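Temba Residents Get Their Own Laundry Room

Folks at the Temba apartments have a place to wash their clothes without leaving the building, and they could hardly be happier about it! The new laundry room on the ground floor opened in July 2018 and serves all 40 households.

Hamisi Mushi, who lives on the second floor, used to haul his family's wash across Skallum by bus (two bags, and often a sleepy kid as well). "Now I take the stairs in my slippers," he said. "I love it."
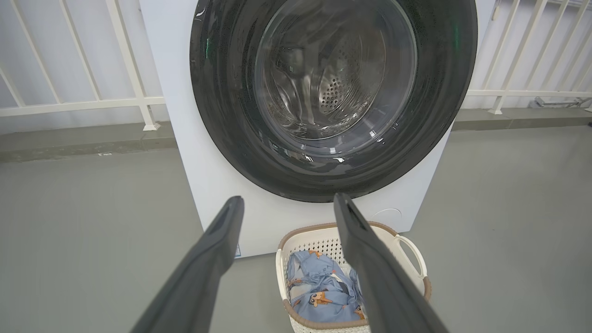

The room is open from early morning until late evening, and a sign-up sheet hangs by the door. Each household can book 2 loads a week to start with, and small loads of kids' clothes are welcome too. Neighbors have already started a swap shelf for outgrown pajamas and T-shirts, and it filled up fast!

Plans for the room go back to February, when 80 people packed a meeting at Zanwood Hall to talk it over. Drying racks are next on the list.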